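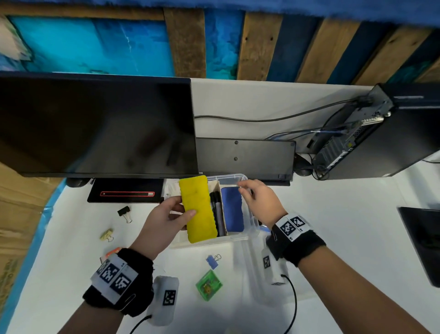 사무용품 정리 게시판 > 수납/정리
제목: 투명 수납함에 스펀지, 화이트보드 지우개, 마커 같이 넣는 구성 질문

마커두자루
회의실 책상용으로 투명 플라스틱 수납함 하나에 화이트보드 용품을 모으려고 합니다. 넣을 것은 노란 스펀지, 파란 지우개, 검정 마커 두 자루입니다. 칸막이는 택배 상자 골판지를 잘라서 가운데에 좁은 칸을 하나 만들었고 마커는 그 칸에 세웁니다. 집게는 아직 자리를 못 정했습니다.
궁금한 점은 두 가지입니다.
1) 스펀지를 세우는 게 나은지 눕히는 게 나은지
2) 골판지 칸막이를 그대로 써도 되는지, 플라스틱으로 바꿔야 하는지

admont_k
스펀지는 세우세요. 눕히면 바닥면이 전부 막혀서 마르는 데 오래 걸립니다. 길쭉한 형태면 세워도 안 넘어집니다. 상자 테두리 위로 조금 올라오는 편이 꺼내기도 쉽고요.
골판지는 마른 것만 넣는다면 문제없습니다. 스펀지를 물에 적셔 쓰는지부터 적어 주세요.

마커두자루
물 적셔서 씁니다. 지우개로 안 지워지는 자국만 스펀지로 닦고, 짜서 다시 넣습니다.

jasmont
그럼 골판지는 안 됩니다. 단면으로 물을 빨아들이고 아래쪽부터 물러집니다. 저희 팀도 같은 구성으로 썼는데 한 달 지나니 칸막이가 휘어서 마커가 지우개 쪽으로 누웠습니다. PP 시트 사서 자르는 게 맞습니다.

방현서
윗분 의견에 일부만 동의합니다. 재질보다 배치 문제입니다. 젖은 스펀지와 지우개를 한 상자에 두는 것부터가 잘못입니다. 지우개 면은 천이나 펠트 계열이 많아서 습기를 먹으면 잉크 가루가 뭉치고, 다음에 지울 때 보드에 줄이 남습니다. 칸막이를 플라스틱으로 바꿔도 바닥으로 물이 돌면 결과는 같습니다. 스펀지만 따로 빼고 골판지는 그냥 두는 쪽을 권합니다.

jasmont
바닥으로 물이 돌 정도면 덜 짠 겁니다. 잘 짜서 세워 두면 지우개까지 안 갑니다. 상자를 두 개로 나누면 회의실에서 하나는 꼭 없어집니다.

방현서
매번 잘 짠다는 가정은 공용 물품에 적용이 안 됩니다. 혼자 쓰는 책상이면 jasmont님 방식도 가능하겠습니다.

nivon200
마커 얘기가 빠졌네요. 마커를 세워서 보관하는 건 추천하지 않습니다. 캡이 위로 가면 잉크가 아래로 내려가서 처음 그을 때 흐립니다. 눕히는 게 기본입니다. 칸이 좁아서 눕힐 수가 없으면 캡을 아래로 해서 세우세요.

admont_k
캡을 아래로 두면 캡 안쪽에 잉크가 고이는 제품이 있습니다. 열 때 손에 묻습니다. 매일 쓰는 마커면 방향 차이는 크지 않고, 몇 주씩 안 쓰는 경우에만 눕히면 됩니다.

nivon200
제품 차이는 인정합니다. 그래도 수평 보관을 권하는 설명서가 많습니다.

minhas
칸 폭도 보세요. 마커 두 자루가 나란히 들어가는 폭에 딱 맞추면 뺄 때 칸막이가 같이 딸려 올라옵니다. 반대로 너무 넓으면 비스듬히 기웁니다. 손가락 한 마디 정도 여유를 두고 칸막이 밑면을 양면테이프로 고정하면 됩니다. 골판지는 결이 세로로 가게 잘라야 덜 접힙니다.
PP 시트는 동네 문구점에서 A4 한 장 2000원에 샀습니다. 커터로 두세 번 그은 뒤 꺾으면 잘립니다.

마커두자루
답변 감사합니다. 정리하면 스펀지는 세워서 보관, 칸막이는 PP로 교체, 밑면은 양면테이프 고정으로 가겠습니다. 스펀지 분리는 일단 보류합니다. 대신 스펀지 칸 바닥에 물받이로 쓸 얇은 플라스틱 뚜껑을 하나 깔아 보겠습니다. 마커는 매일 쓰니까 지금처럼 세워 두겠습니다.

방현서
물받이를 깔 거면 테두리가 있는 걸로 하세요. 평평한 판은 물이 옆으로 넘칩니다. 그리고 일주일에 한 번은 비우셔야 합니다.

minhas
집게는 이 상자에 넣지 마세요. 스펀지 옆에 두면 금속 손잡이에 녹이 습니다. 작은 뚜껑 있는 통이면 충분합니다.

jasmont
집게 분리는 찬성합니다. 스펀지 분리는 여전히 반대입니다.

마커두자루
집게는 서랍으로 보냈습니다. PP 시트는 내일 오전에 사러 갑니다. 두께는 몇 밀리가 적당한가요?

minhas
0.8이면 됩니다. 1밀리 넘으면 커터로 자르기 힘듭니다.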